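The Skirance two-arm bed station – what it costs to buy, house and run

Accept all cookies / Manage my choices. We use cookies to remember your basket and which pages you looked at.

I get asked about this one more than anything else we sell, usually by people who run small guest houses or staff accommodation and have just had a bad summer for hiring. So I've put everything I normally say on the phone into one page. It's long. Make tea.

The Skirance bed station is a wheeled base with two arms on a lifting column, and it does linen work: stripping, pillow changing, pulling a bottom sheet straight. It doesn't do corners well (more on that further down) and it doesn't do bathrooms at all, so please stop me if you're hoping for a bathroom machine because I'd only be wasting your afternoon. We sell it, we rent it, and we've got one of our own that goes out on loan to anybody seriously thinking about buying.

What you're paying for

There are three lines on every quote I send and people only ever look at the first. The first is the machine. The second is the site work, meaning the charging point, the ramp if you need one, and a day of somebody walking your rooms with a tape measure. The third is teaching time, and that's where budgets go wrong.

Teaching time is the hours your own people spend showing the thing how your rooms work. The Skirance comes knowing what a pillow is, in a general sort of way. It doesn't know your pillows. If you've got soft, squashy ones in a loose cotton case, it needs to learn those, and if your other building has firm ones with a zip, it needs to learn those too. We do this from recordings of people doing the job by hand, plus a bit of guided practice with the arms. For a place with one type of room, allow 10 days from delivery to the first shift you'd be happy to leave it on. I used to say a week and I got told off for it, quite rightly.

My colleague Elisa Donati does most of the room surveys, and she has a much lower opinion of hotel furniture than I do. Her report will tell you which beds can be reached from both sides, where the base can turn, and which rooms she'd leave to your staff. Read that last part before you read my price! I had a customer at the Monti, a nice old place with sloping floors on the top storey, who was all set to order two stations. Elisa's list knocked out the whole top floor and they ordered one. I lost a sale, they saved a fortune, and they still ring me, so I suppose that's fine.

Small rooms

Most of what I've learned has been about small rooms. On paper the base needs less space than a laundry trolley, and that's true while it's standing still. Once the arms are out it wants elbow room, same as you do, and a bed pushed up to a wall takes away half of it. Curtains are the other thing. A long curtain hanging close to the bed is an obstacle, and the station will slow right down near it or stop and wait for someone to come. If you're refurbishing anyway, tie-backs are the cheapest upgrade on this entire page.

Same goes for rails, reading lights, little brackets on the wall by the bed. They can all stay, but they all have to be marked in the room plan, and someone has to go round and check the plan still matches the room. Put a name next to that job in your budget.
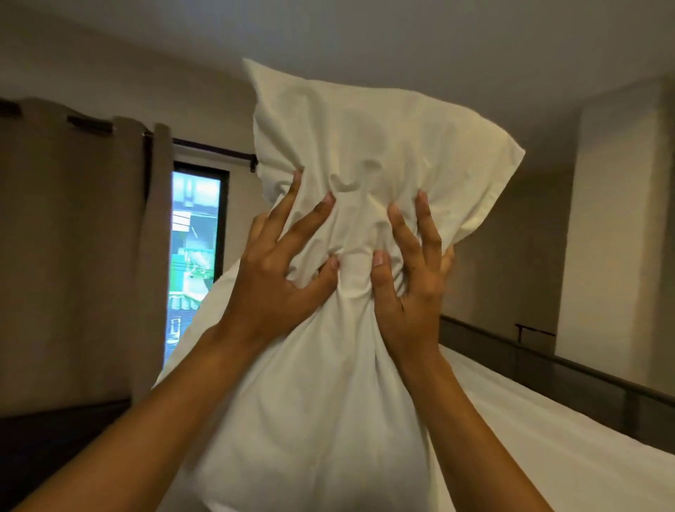
Pillows are where I'd start with any new site, before sheets and well before duvets. They're light, there's nothing to tear, and if one gets dropped you pick it up and carry on. They're also harder than they look. A pillow doesn't have an edge you can trust. Squeeze it in the middle and the ends go off in their own directions, and a person just copes with that without thinking, fingers spread, a bit of a shake, done. The arms have to do it with pads and a pressure reading. We fit the wide soft pads as standard now. The narrow ones were a false economy and I've got a box of them in the stockroom if anybody collects doorstops.

Duvets I'd leave for your second season. Seriously. Every customer wants to start with duvets because that's the job everyone hates, and I do understand, I hate it too. But a station that's getting pillows right by the end of its first month makes your staff like it, and a station wrestling a king-size cover in front of them on its second morning does the opposite.

Buy, rent or wait

If you've got fewer than twenty beds, rent. I'll say that even with my manager reading this. The rental runs for a minimum of three months and includes pads, the software, and one return visit from Elisa. You pay for the site work either way, and you keep the ramp and the charging point if you send the machine back.

If you've got one building, one bed type and you're open all year, buying starts to make sense. One of our regulars bought after renting through a winter, and some 58 beds is what they've got on the plan now, across two corridors on the same level. That's about as friendly a site as I could draw for you.

If you're mid-refurbishment, wait. Please wait. I know it's odd to hear from the person selling it. But every time a bed moves you pay for teaching again, and I'd rather have your order in October with the rooms finished than in spring with the decorators still in.

Things people forget to put in the budget

Pads wear out. We sell them in pairs and you'll want a spare pair in the building from day one. Cotton is gentle on them but hot wash residue isn't, so if your laundry comes back a bit stiff, get two.

Filters. The base has a fan and the fan has a filter, and bedrooms are full of lint. Filtetti make the ones we supply and they pop out with a thumb. Change them when the light comes on, or every fortnight if you're like me and don't look at lights.

Linen trolleys. The arms pick from a fixed height, so a trolley with a sagging bag is no good. The Orketti flat-deck trolley is the one we test with and it docks to the base with a clip. You can use your own if the deck is level and doesn't flex, but send me a note of the height first and I'll check it against the list.

Lighting. The cameras on the column like an evenly lit room. Strong daylight from one side with a dim room behind it gives them more trouble than a plain dull day, so we normally run with the curtain part drawn and the ceiling light or a lamp on. If your corridor switches are on a timer, tell us at the survey.

Somebody's time. You need one person on each shift who can clear a stop, and they need an hour's training, and then they need another hour a few weeks later when they've worked out what to ask. Nazareno Serra runs those sessions for us, mornings only, on your site or ours. He's patient. I've sat in on plenty and people come out of the second one far more relaxed than the first.

Insurance. Ring your insurer before you ring me. Most are fine about it, one or two want the manual and the service schedule first, and we can send both the same day.

How long before it pays for itself?

Depends on your wages, your turnover days and how well your rooms suit it, and anyone who gives you a figure without seeing the survey is guessing. What I can do is go through your own numbers with you using the sheet we send with the quote. It asks how long a room takes now, how many changeovers you have on your worst day, and what you pay for agency cover. Be a bit mean when you fill it in. Put the slow weeks in as well as the busy ones – a machine that's parked in a cupboard half the year still has a service contract.

And don't count on losing a member of staff. The places that are happiest with theirs have kept the same people and stopped paying for cover.

Delivery and what we need from you

Delivery is by pallet with a tail lift, ground floor only. Somebody needs to sign and somebody needs to have measured the lift, if there's a lift. Send us one complete set of your linen, washed as you'd normally wash it (new out of the packet behaves differently), and a floor plan of each type of room. A biro sketch will do if the measurements are right.

Loan unit bookings go through me. It's out most weeks, so give me a couple of choices of date and I'll do my best!

Get our monthly newsletter: stock news, refurbished units and training dates. Unsubscribe whenever you like.

Comments (3)

lodgekeeper_j
We rented through last winter. Agree on the teaching time, ours took longer because we changed pillow supplier halfway through and hadn't thought to mention it. Does the newer base have the quieter fan?

Reply from the shop
It does, and you can have it fitted to the older one at the next service. Mention it when you book. And yes, always tell us about the pillows!

Pru W
Is there any discount on the Orketti trolley if you buy it with the station? Couldn't find a price on here.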